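3.2 Suturing task and annotation

All recordings were made on a tissue pad with two parallel incisions, viewed by a fixed camera. The operator closes the wounds with interrupted stitches, using two instruments. Each trial is divided into three phases: needle positioning, needle passage, and knot tying. The Genance set used in this study contains 222 trials. Phase boundaries were marked by two annotators working separately, and disputed boundaries were settled by Ludger Görtz.

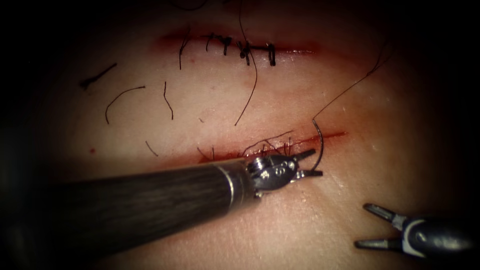
Figure 3. Interrupted suturing on the tissue pad. The left instrument holds the curved needle beside the lower, partly sutured incision; the jaws of the right instrument are open.

Phase labels alone do not tell the model which thread is in use. Cut pieces of suture and the tails of earlier stitches have nearly the same color and width as the thread attached to the needle, and a tracker that relies on appearance will often jump from one to the other. We therefore added a second label layer – the active thread, drawn as a curve that starts at the needle – and left all other suture material unlabeled. Where the thread fades into shadow, the curve ends at the last point on which both annotators agreed.

The Sundus baseline was trained on the phase labels only. Our model, Manalo, was trained on both layers with the same split and the same image size. Trials in which the needle left the view during passage were kept in the training set but were not used for testing.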